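Will folding by machine change our jobs? Housekeeping staff, small guest house
Posted in Work and Automation, January 8, 2020
Tags: laundry, housekeeping, training, working hours

Hello to all. I work in housekeeping at a guest house called Vundska. We are 8 people, and we have rooms plus a few staff bedrooms which we also clean. In October the owner signed a contract with a company named Tidia. They want to automate the folding of towels, blankets and bed covers. For this, some of us spend part of the shift doing our normal work with a hand-held gripper, so the movements are recorded and a machine can learn from them.

My question is about the people, because the technical part was explained to us well. I fold much slower with two stiff fingers than with my own hands. My room list did not become shorter. The supervisor says this is only for the training period, but she did not say how long the period is. Also I do not know if the recorded hours are counted as housekeeping or as some other kind of work. I want to be correct in how I ask about it, and I do not want to look like a person who is against everything new.

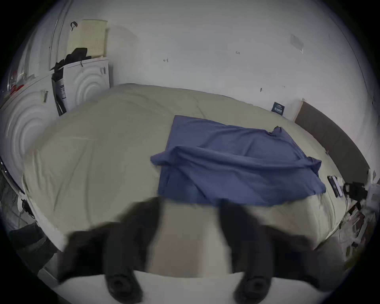 Page 5

The blue cloth on the bed is the kind of task I mean. By hand I take two corners, shake it, fold, and it is finished. With the gripper I must go for one edge, lift it, lay it down, and go back for the next edge. If the middle stays in a fold, I must decide whether to correct it or leave it, and no rule was given to us for this.

Did somebody have the same situation at work? What did you ask for, and what did you get?

Posted by linen_and_keys

Tumelo Mabuza

We had a similar program in the laundry of Ferri, where I was shift leader, so I will write what I learned from it.

First, ask for the task in writing. It should say how many minutes per shift you use the gripper, and which part of your usual list is taken away for that time. In our case the list stayed the same for the first month and people were going home late. After we put the real times on paper, the manager removed two rooms per person on recording days. He was not a bad man, he just did not have the numbers before.

Second, ask what happens with the recordings. Our recordings showed beds, shelves, phones left on the sheet, all the ordinary things. Some colleagues were not comfortable with this in the staff bedrooms. We agreed that a staff bedroom is used only if the person who sleeps there signs for it, and this person can take the signature back.

Third, about the jobs. The machine came and it folds flat towels in an acceptable way. Fitted sheets are still folded by people. Nobody was dismissed, but when two colleagues left, they were not replaced - so the work did change, only slowly. I would ask your owner directly if he plans the same. It is better to hear it early.

For the fold in the middle: ask Tidia, not your supervisor. We were told to correct it if we would correct it for a guest.

oldpress1957

My mother ironed in a hotel and they said the same thing when the big press came. People always find something to do. Just take the money and do not worry so much.

maro_k

I do not agree fully with the answer before mine, because the money is exactly what is not clear here. Look at your pay slip. At my workplace the recording hours were written under "other duties", and these did not count for the yearly bonus. I lost 100 in my first bonus because of it, and got it back only after I complained with the slips in my hand.

Also ask for pauses. Holding a tool in the same position makes the wrist tired in a different way than making beds. We do a short course on the Tutora site about hand strain, and the employer pays the time for it. The course is nothing special, but it gave us the right words for asking.

Comment by linen_and_keys

Thank you to all three. I checked my slip and there is one line I do not understand, "aux. hours". I will bring it to the office together with the list of times, as Tumelo wrote. About the signature for staff bedrooms, I will speak first with the colleagues who live in the house.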